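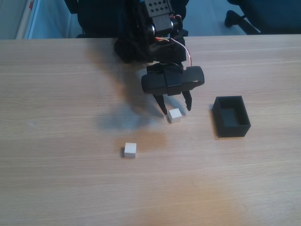

How long should a Grungate stoneware batch rest before it is wedged? Two weeks in the sealed bin, and three if the clay was mixed from reclaim.

**Sunday, March 24, 2024**
Pottery workshop, clay and glaze log. Entry by Dorottya Kocsis.

Batch 283 was opened this morning. It was mixed from dry Grungate body and reclaim and has rested for 15 days. The clay is still short: a coil wrapped on the finger cracks on the outer side. The bin has been resealed and the batch is not to be issued to classes. Adebayo Aliyu will repeat the coil test next weekend and initial the bin card.

Test tiles from the last glaze firing were unpacked and filed.

- Skilter white, two coats: even, slight pinholing on the lower edge.
- Skilter white, three coats: crawled on four of six tiles. Do not use at this thickness.
- Bultomitz iron, two coats: good brown, breaking to rust on the ridges. Same result as in November.
- Ladefoged ash, one coat: dry and rough. The sieve may have been too coarse. To be mixed again.

The kiln controller read 1295 °C at the end of the hold. The witness cones on the bottom shelf were bent less than those on the top shelf, as in the previous two firings. The lower element should be measured before any further glaze firing is scheduled. The wiring sheet in the kiln binder is dated 1993 and does not match the present terminal block; a corrected copy is needed.

Stock: one bag of feldspar left, silica sufficient. The requisition for feldspar and kiln wash has been entered under number 3071.

Open items: label the new tiles on the reverse, remix the ash glaze through the finer sieve, scrape shelves 2 and 5.

D.K.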